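# Furnero Lending Library of Things - progress report to the Modise Fund

Prepared by Naledi Zulu, 25th November

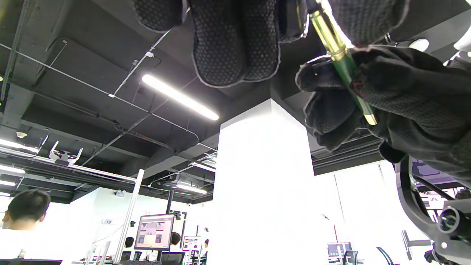
The grant covers the second year of the lending library at Furnero and pays for the part-time coordinator post, the repairs budget and the move to the new booking system. Most of what we set out in the application is under way. The main exception is the evening opening, which is behind, and I have put the details of that further down.

## Membership

We now have 200 paid-up households. The target for the end of the grant year was the same figure, so we have reached it early, and I would like to talk about whether it should be raised. My own view is that it should stay where it is until the evening opening is settled. New members who can't get to us before we close tend to borrow once and then drift off, and signing up more of them won't help much.

The reduced rate is being used more than we planned for. We ask for no proof and that has not caused any trouble. It does mean that income from fees is a little under the forecast, though lending charges on the larger items have made up most of the gap.

Members still come mainly from the streets near the library and from the Skonport side of the river. We have very few from the estate beyond the ring road. Leaflets through doors there brought in almost no one. What did work was a stall outside the primary school at going-home time, and we will do that again in the spring.

## Lending

The carpet cleaner is still the most borrowed item and has a waiting list nearly all the time. After that come the pressure washer, the long ladder, the gazebos and the sewing machines. Camping gear was busy through the summer and has hardly moved since, as expected. The dehumidifiers have taken over. We bought a second one from the equipment line in September and both have been out ever since.

Some things don't get borrowed at all. The bread maker, the fondue set and the two exercise bikes have sat on the shelf since they were given to us. We have agreed to clear out anything that has gone a full year without a loan, and to be firmer at the door when people offer us things we don't need. The wording on the donations page has been changed to say this.

Late returns have gone down since the new reminders started. They go out the day before an item is due and again the morning after. Before that we were ringing people one at a time and it took up a good part of the coordinator's week.

## Booking system

We moved to Pralora at the end of the summer. The move itself was slower than promised. The old records had been kept in a spreadsheet by several different people, and the same item often appeared under two or three names - "hedge cutter", "hedge trimmer", "trimmer (hedge)" and so on. Cleaning that up by hand took most of three weeks. It is done now and the catalogue is in much better shape.

Members can see what is in and book it themselves. Older members were worried about this beforehand, so we kept the phone line and the paper form at the desk. Both are still used and I don't plan to drop either.

There are two problems left with the system. It can't handle items that go out as a set, so the marquee poles and the marquee cover have to be booked separately, and people forget one of them. It also shows bank holidays as open days. We have reported both. The first is said to be on the list for the new year and we have had no answer on the second.

## Repairs

The repairs line is the one most likely to run over. A good deal of it has gone on the pressure washer, which has needed a new hose and a new pump, and on electrical safety testing, where the price per item went up in the summer. I have asked for a quote from another tester and will bring it to the next meeting.

The monthly repair morning has carried on and is well liked. People bring in lamps, toasters, zips and wobbly chairs. Small electrical items are the hardest to help with, mostly for want of spare parts. We have started keeping a note of what we couldn't fix and why, which may be useful to you if the fund is still looking at repair as a theme.

## Evening opening

The application said we would open late on two evenings a week from September. We have managed one, from October. The delay came from the lease, which had a closing time written into it that we had not picked up on. The landlord has been helpful and the change has gone to the solicitor, but it has taken longer than any of us thought it would. One evening was allowed in the meantime by letter.

The evening we do have is busy, mostly with returns and with people collecting for the weekend. I expect the second to begin in the new year. The staffing money set aside for it has not been spent and I would like to ask for it to be carried forward into the spring.

## Money

Spending is in line with the budget apart from the points already made. In short:

- Staffing is under, owing to the evening opening.
- Repairs and testing are likely to finish over.
- Equipment is on budget, with enough left for one larger purchase.
- Fee income is slightly under and lending charges are over.

The full figures are in the spreadsheet sent with this report. The insurance renewal is not in there yet. It falls due in January and the broker has warned us to expect a rise.

## Next three months

Work between now and the end of February will be on the lease, the second evening and the stocktake. We will close for the stocktake for a week in January, when lending is at its quietest. Every item will be checked against the catalogue, cleaned and given a new label, as the old ones rub off.

I would also like to buy a second carpet cleaner with what remains in the equipment line, and would be glad of your agreement to that before the stocktake. The model we have now has held up well and I would get the same again, so that the brushes and tanks can be swapped between them.

Two decisions are needed from you: the carry-forward on staffing, and the carpet cleaner. An email is fine for both.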